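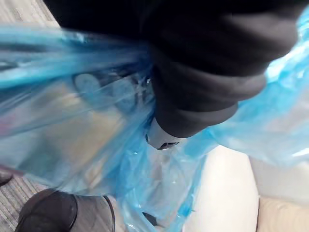
What does the new version of Sodus do?

It lets a robot change its plan in the middle of a job without going back to the first step. Earlier versions worked out the full list of steps at the start and stopped if one of them failed.

2018-07-17 – Monance has released a new version of Sodus, its planning software for mobile robots with one or two arms. The update is free for sites that already hold a license and can be installed next to the old version, so a team can switch back if something breaks.

Sodus sits between the part of the system that sees and the part that moves. It takes a goal such as "clear the table," a list of the things the cameras have found, and a list of skills the robot has. From these it builds a chain of steps and passes them one at a time to the motor controllers.

Most of the work since March went into what happens between those steps. The planner now checks the state of the room after each one. If a bottle has rolled or a chair is in the way, it keeps the part of the plan that still holds and works out the rest again. Monance says a typical repair takes less time than the arm needs to pull back to a safe position.

Soft items get their own treatment

Trash bags have been a weak spot for Sodus. A rigid object can be stored as a shape with a position, and the planner can treat both as fixed until a hand closes on it. A thin plastic bag changes shape with every touch. It folds over the gripper, bunches up against the arm and lets the camera see through to whatever is inside.

In the old version, the perception layer often reported one bag as several objects. Things seen through the film were listed as loose items, and the planner would then try to pick them up. The new version adds a "container, soft" type. Anything detected inside the outline of a soft container is tied to it and left out of the list of items to grasp until the container has been opened or emptied.

There is also a change for wrist cameras. When film covers a large part of the view, or when the picture is smeared by fast motion, Sodus lowers its trust in that camera and leans on the one at the head. It waits for a clear view before it updates the position of anything small. The threshold can be set per robot, and the release notes suggest leaving it alone at first.

Covered arms are handled better too. Cloth sleeves fold and bulge as the joints move, and the old self-filter, which removes the robot's own body from the camera data, was built on the bare arm model. Loose fabric got through and was marked as an obstacle. Sites can now add a margin around each link, and the filter learns the usual range of the folds during a short calibration run.

Tests in a lounge

Hislow, which tests service robots for building operators, had the software before release and ran it in a furnished lounge with gray carpet, armchairs and a round white table. The test set covered 146 tasks, most of them tidying jobs: bottles, wrappers, bags and small bins.

Each task was scored on whether the robot finished and on whether a person had to step in. Hislow has not published the full results. Its summary says the new planner finished more tasks than the old one in every group, with the largest gain in tasks that involved a bag or a bin liner. Sixteen tasks still ended with a person stepping in. Most of those were failures of grasp, where the plan was sound but the fingers slipped or closed on the wrong spot.

Two-arm jobs showed a smaller gain. The planner is able to give each arm its own branch of the plan, but it remains careful about letting both move in the same space. In many cases one hand holds an object while the other stays low and idle until the first step is done. Monance says this is on purpose for now. Sites that want more overlap can turn on a setting marked experimental.

Bottles were among the easier items. A clear body is hard for depth cameras, but a colored cap or label gives the vision system something to lock on to, and the planner can ask for a grip on the lower half so that the top stays in view of the head camera.
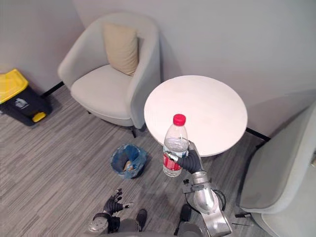
Logs and replay with Yuen

The release also brings in Yuen, a log viewer that used to be a separate download. Yuen records every plan, every change to the plan and the sensor reading that caused it. A run can be stepped forward and back on a laptop without the robot.

The viewer now shows two plans side by side, the one the robot followed and the one it dropped. Users had asked for this for some time. Under the old tool, finding out why a robot had put down one item and turned to another meant reading text logs line by line.

Log files are larger as a result. The default setting keeps the last 100 runs and deletes older ones. Runs that ended in a stop are kept until someone removes them by hand, so sites with small disks should check their free space before they update.

Before updating

Custom skills written for the previous version will load, but they need one new field that says whether the skill can be interrupted. If the field is missing, Sodus treats the skill as one that must run to the end. The robot will still work, although it will not repair its plan during that step.

Room maps carry over. Object lists do not, and have to be built again from the vision system. On a list of 100 objects, the rebuild runs in the background and the robot can be driven by hand in the meantime.

The self-filter calibration has to be run once on each robot, with its sleeves on if it normally wears them. It should be repeated after a sleeve is changed.

Monance plans a smaller update for single-arm robots later in the year. Support for the oldest version of Sodus ends when that update comes out.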